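Running > Clubs and Events > Community Help

Events Routes Gear Ask a runner Log in

We use cookies to keep you signed in. By continuing you accept our cookie policy.

Is it worth joining a running club if I'm travelling for half the training block?

I've signed up for the Tekdale half in October and our local club wants a full season's fee up front. Trouble is, I'm away for work for a big chunk of it and would probably make two Saturday runs a month if I'm lucky. The club says I'd still get "the program" and the group chat. I've seen the program. It's a spreadsheet with long run, easy run and rest on it, and I could have typed that myself.

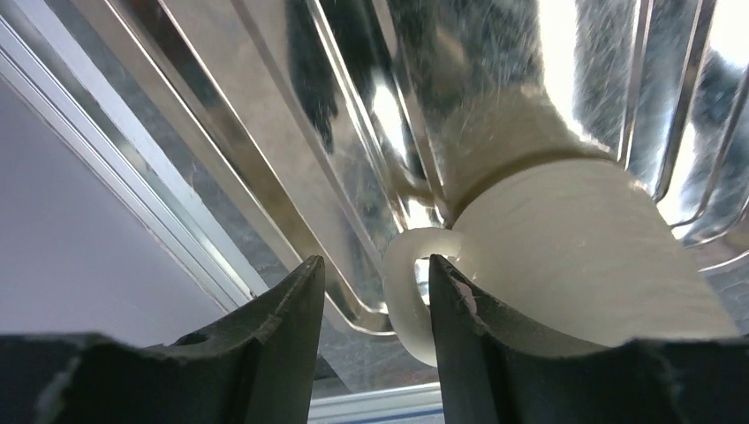

They also say members who train with the group run better on the day. Maybe, but the ones who turn up every week are the ones who'd train anyway, so I'm not sure the club gets the credit. I've done the distance twice on my own and got round both times, slowly. I'd like to go faster. Has anyone paid up for a season, missed most of it and still thought it was money well spent?

Asked 24/07/2025 by ridgeroad_plodder
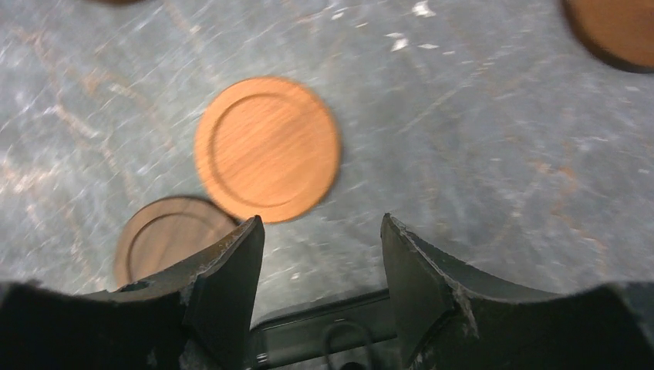 Nigel Crabtree

I did this with the Brekeo group a couple of years back. Paid the lot and missed nearly all the hill sessions. I won't tell you it made me quicker, as I have no way of knowing.

What I will say is don't pay for the program. They're all much the same and the free ones are fine. What you'd be paying for is other people at an hour when you'd sooner stay in bed. If you're only there twice a month, that's not a lot of other people for the price. Ask whether they do a casual rate. Ours swore they didn't, then found one when three of us asked in the same week.

Also ask who leads the pace groups. Some clubs have a proper coach and some have whoever owns the loudest watch. I'd want to see a session before handing over anything, and any club that won't let you try one for free is telling you something. 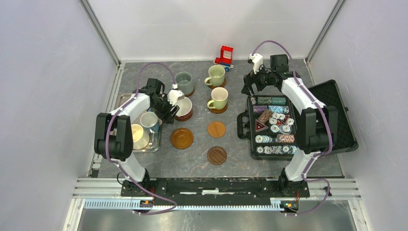
Jenő Kun

I'm going to half disagree with Nigel. I travel a lot too, and having a home club helped me when I was away, mainly because I could write to a club in the next town and say where I ran. I've joined in at Novovix and at Ye that way and was made welcome at both. Would they have let me come along without a club? Probably, so take that for what it's worth.

On the "members run better" line, I asked our club for the results behind it and got a list of personal bests. Nice for those people, but the slow days weren't on it. Mine certainly wasn't.

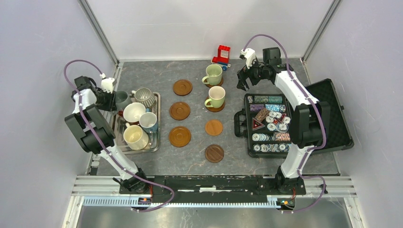 If you want to go faster, the thing I'd look at is what you do in the weeks you're away. Hotel treadmills are dull and I don't trust the speed they show, so I go by effort and time. One harder run, one long one, and whatever else fits around work. Then use your Saturdays at home for the long run with company, if they'll have you as a casual.

One more thing - check whether the fee covers your race entry. Ours didn't, though plenty of people had assumed it did.

ridgeroad_plodder

Thanks both. I emailed about a casual rate and they've offered me a free session first. No word yet on the entry fee, so I'll chase that up before I pay for anything.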